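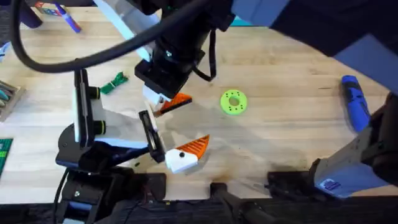

Craft table, lime green ring and the screwdriver

carnwood_kit
Trying to sort this table before the kids get back on it. Pens stay in the wooden box on the left, but where do I put the cable ties and the screwdriver? I've got 12 jam jars going spare.

Hamish Strachan
Not jars! I had 20 of them and they just got knocked over. Get a shallow tray.

nindstead_mum
Disagree, jars are fine for pens. I'd move that screwdriver to a high shelf though, and keep the green building plate out, mine would be on it all day.

carnwood_kit
Fair point about the shelf. The other bits are more of a headache:
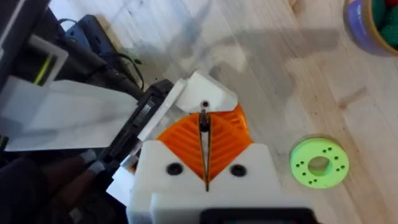 Black cables and the blue thing with the dark top

Hamish Strachan
Velcro straps for the cables, 5 quid for a pack of 30. Ties are a pain to snip off again.

nindstead_mum
I still like ties, sorry Hamish :)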